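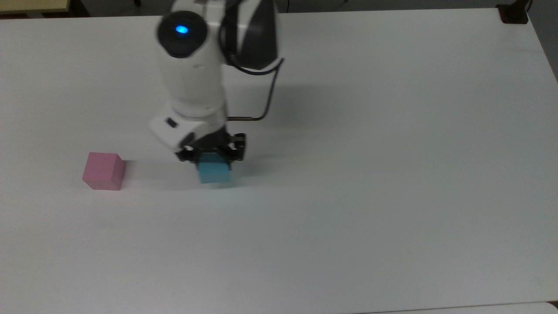 *Two cubes from the Tirkix set: cyan-blue in the gripper, pink on the tabletop.*

# Tirkix Cubes

Short clips of colored cubes being moved on a white tabletop. Each clip comes with a start still, an end still, and one line of text naming the cube and where it should go.

Maintainer: Eun-ji So
Last edited: Apr 16, 2022

## Contents

| Part | Clips |
|---|---|
| `train` | 3294 |
| `val` | 194 |
| `test` | 100 |

Of the training clips, 1124 use the cyan and pink pair. The rest use other pairs from the same box.

## The cubes

Plain colors, no letters or dots. All cubes in the box are the same size. Color names in the text files are fixed:

- `cyan` (early files said `light blue`; Khôi Ông changed them all)
- `pink`
- `yellow`
- `green`

Please don't use `red` for the pink cube. It reads that way in the darker clips, and two labelers got it wrong.

## Text lines

Lines are short and written by hand:

 put the cyan cube left of the pink cube
 move pink to the near edge
 stack cyan on pink

Left and right are always as seen in the still. "Near" means the bottom of the still.

## Known problems

- Pale cubes are hard to separate from the tabletop in the Flovthorpe clips. Masks there are loose.
- Stacking clips are marked done when the upper cube is let go, even if it slides off later. Check the `end_ok` column.
- 12-bit stills were dropped. Efren Ambrosio has the originals if you need them.
- Clips made in July have no text lines yet.

## Use

Free for research and teaching. Ask before reposting the full set. Send label fixes to Usman Durrani as a CSV with clip name, old label, and new label.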